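Print this page
E-mail this page

Timgate Assisted Living Workshop
Minutes of the Hand Maintenance Meeting, October 24, 2018

The meeting got going a little late, as it usually does, and we were all very glad to see such a full table. The September minutes were read and accepted with one small fix — the sleeve order was placed with Festetetti and should have been written down that way.

Uta, left hand. We spent most of our time here, and happily so. The fingertips are due to be changed after 700 grasps, and the log shows the left hand is nearly there. It was agreed to change all four finger tips together and leave the thumb for the next round. The old tips should be kept in a labeled bag, please, so we can compare the wear when we have a quiet afternoon.

There was a long and friendly talk about the screws in the joint housings. Some of us like to check them every week and some feel that is fussing. We settled on every 28 days, with a dab of thread locker on any that turn.

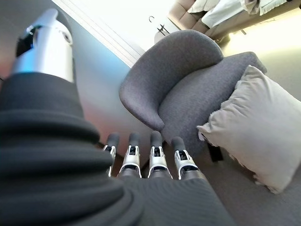
Uta's left hand and sleeve, with the gray armchair and the off-white pillow.

Sleeve. The ribbed sleeve should be eased back one fold at a time when reaching the wrist screws, and never pulled from the cuff end. Lint is to be brushed out of the folds before the hand goes back to pillow and blanket work. Festetetti quotes up to 3 weeks for a spare, and it was agreed to order one now.

Wrist camera. Calibration is to be run again once the new tips are on. We would all like the lens wiped first — a dry cloth is fine.

Parts run. The Honda is back from the garage and can be used to collect the tips. Please put the gas receipt in the tray.

To do before we next meet: change the tips, order the sleeve, start the new screw sheet and run the calibration.

Print this page
E-mail this page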